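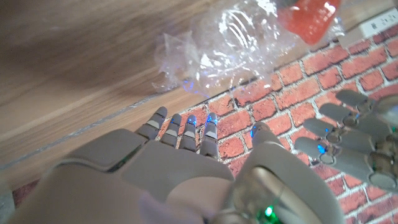
Hi Ajith,

You asked for a catch-up before the January payment goes out, so here goes. It's been a good few months on the Vandier village history project, and a messy one in places, which I'll get to!

The big news is the parish chest. We've now read through 400 of the loose papers, mostly rent receipts and squabbles over fences, but in among them was the toll keeper's daybook that everybody in the village had heard of and I had half given up on. It covers 5 years and he wrote down everything: who crossed, what they were driving, what they owed, and what he thought of them. A man named Shabalala crossed twice a week with geese and paid late every time. I've gotten very fond of the toll keeper, though his spelling is terrible and he had a real grudge against the miller.

The daybook also shifts the date of the old mill fire. The plaque by the green has it in spring, but he has carts hauling burned timber over the bridge the fall before. I'd like to find a second source before we say so in print, and the county record office has let me order up the insurance letters. I'm going in next month.

Tshepo Visser has been doing the transcribing with me and is much faster than I am. He's also started on the field names, comparing the tithe map with what the older farmers still call things. Goosepen is still Goosepen. Long Hanging has turned into Long Hanger, and there's a corner by the brook with three names depending on who you ask (we're printing all of them).

Now the messy part. The map scans from Zalell came back too dark to read along the fold lines, so they're redoing them at no charge — good of them, but it's put the booklet back by 2 months. I've moved the church chapter forward to fill the gap. The recordings with older residents are behind too, mostly my fault, as I let the chest take over.

On money, we've spent 3000 of the Trusus grant so far, nearly all on scanning and archive boxes. Printing is still to come and I haven't touched that line. I may ask to move a little from travel into paper repair, if that's okay with you. The daybook's spine is in a sorry state and I wince whenever I open it.

Next up are the insurance letters, the new scans, and a first draft of the bridge chapter, which I'll send over as soon as Tshepo has been through it with his red pen.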